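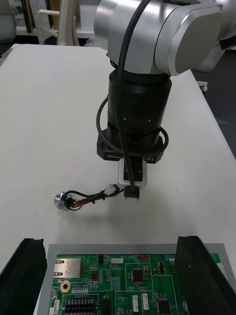

Teaching a connector plug-in by remote control: how many demos, and how do I stop the wires from swinging?

Posted by Kourosh Kiani

Hi all! I'm having a blast with this one but I'm stuck. I drive the arm from a handheld controller to pick up a small wire harness by its white plastic connector and plug it into a circuit board. The other end has a round metal part on it, and the wires (black, red and green) twist and loop differently every single time I set it down. I've recorded 200 demos since August. The policy gets to the board fine, then misses the socket on most tries. Do I need more demos or better ones? My board sits in a metal tray between two black foam blocks, if that matters.

Lenni Rissanen

Better ones first! I went through this exact thing on a Flarnus board and it's such a fun problem once it starts working. Look at how you grip. If you grab the connector at a slightly different angle each time, the policy has to learn a correction you never clearly showed it. Pick one grip and redo the pickup if it's off. Then slow way down for the last bit before contact, and pause over the socket so the wrist camera gets a clean look. I threw out my first batch, recorded 16 really careful demos, and they beat the old pile right away. After that I built up to 2,159, with the harness dropped somewhere new each time. Oh, and record some recoveries too: miss on purpose, back off, line up, try again. Those helped me more than anything!

Also check that the metal end isn't dragging on the table. It can tug the connector crooked in the fingers.

pandey_fan

more demos. I have 3,377 and it works great, love this stuff. tape your tray down too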